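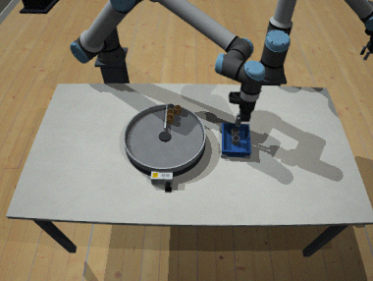
Thu 4 July. Back on the Cladero trial after lunch. The license server let go of my seat overnight again, so the first part of the afternoon went to the Rothe support portal and a new token. Once I had a session I loaded the sorting cell, the one with the turntable feeder and the blue bin, and left both arms in their default mounts behind the far edge of the table. The orange-brown cylinders had collected beside the divider on the disc, out near the rim, and that is where I want to test them. A part in the open is easy for any planner. A part next to an upright bar with a raised rim close behind it is where approach angles start to matter, and it is the case Desusau will ask about.

Contact settings. Default friction between parts and disc is too high for my taste. At low table speed the cylinders ride the disc as if glued, then all let go together when the divider reaches them. I lowered it until they slid one by one, and then the grasp success dropped, which I think is more believable. Success at the rim after the change: 79 percent. I did not write down the number before the change and will have to rerun it tomorrow with the old file. The manual lists the friction model in an appendix and gives no units for one of the terms. Asked support. The reply said the field is "scaled internally."

Bin side. The ring-shaped or nut-like metallic parts are the bad ones. When the gripper goes in over the far wall the planner keeps the fingertip vertical well past the point where a tilt would help, and it treats the wall as thicker than the mesh. There is a padding value for this, set per object and inherited from the parent assembly, and the override only takes if you reload the cell. Found that by trial and error. With padding cut down it reaches the rings lying nearer the far wall without complaint. I would not run that value on real hardware before someone has measured the actual bin.

Second arm. So far I have used it only as an obstacle. Cladero plans for both arms together if you pay for the coordination module, and without it you get a fixed priority: one moves, the other waits. For our cycle that may be enough. Heike Lenz thinks otherwise and sent me a timing sheet in June to show it, but her sheet assumes the turntable never pauses, and ours will pause at every pick. I need to redo her table with the pause in it before I answer.

Rendering. Shadows are on by default and they cost more than I expected. They fall in long bands over the tabletop and into the bin, which is useful if you are training a camera-based detector and of no use to me this week. Turned them off for the batch runs and the session stopped stalling. The workstation has 16 GB of memory and Rothe says that is the supported minimum. I would call it below the minimum for batch work. Worth putting in the report.

Small text on textures is poor. The control box on the turntable has markings on its face that stay blurred in my views. Cosmetic, but a customer looking over my shoulder will notice it before they notice the planner.

Export. Tried the path export to the Bisden controller format again. It writes a valid file, and the joint names come out in a different order from the one in the arm description. Wrote a short script to reorder them. Reiko Hosoda says the previous release had the same fault and that her script from then still works — I wish I had asked her before lunch. Hers also handles the gripper signals. Switched to hers.

Price. The base license is fine for what it does. The coordination module is quoted separately, with a minimum term of two years, and I can't recommend that on the strength of a trial where I have not been allowed to switch it on. Wrote to Rothe asking for a temporary key. No answer by the time I left.

For tomorrow: rerun the rim picks with original friction, same seeds. Redo Heike's timing with the pause. Tilted approach into the bin, padding at the low value and at the default. Ask Desusau for the real bin wall thickness, and whether their divider is fixed or can be taken out for cleaning.

Left at half past six. Batch is running overnight on the second seat, if the license holds.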